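Teleoperators wanted (patience essential, talent negotiable)

Woltska is looking for two part-time operators to join the data team in Stavolville. You will drive a pair of robot arms through household jobs, over and over, so that a learning system can study how you did it. At the moment the job is shopping: plastic bags, a basket and fruit that will never go off.

You need steady hands and a high tolerance for carrier bags. Our target is 1000 usable examples by the end of November, and a thin bag has no respect for targets.

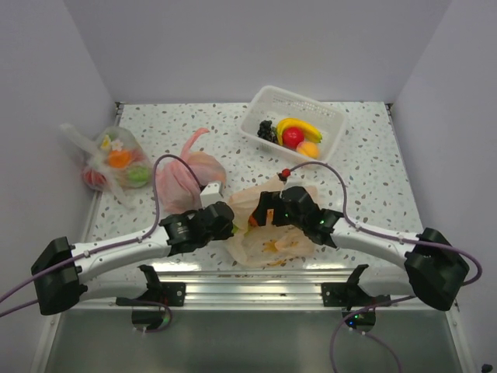
Fumbled attempts are kept as well, properly labelled, so please resist the urge to hide them. Each example gets a short written note from you. "Went badly" is a start, but Hatsue Oshima, who reads them all, will want more.

No robotics background required. Training takes about two days, and shifts are four hours with proper breaks. Past operators have included a piano tuner and a dental nurse – the dental nurse was faster.

To apply, send a few lines about yourself to Adi Sumampouw at the Woltska office, Mangundap Road. Trial sessions are held on Thursday afternoons, and they are paid. Bring reading glasses if you use them.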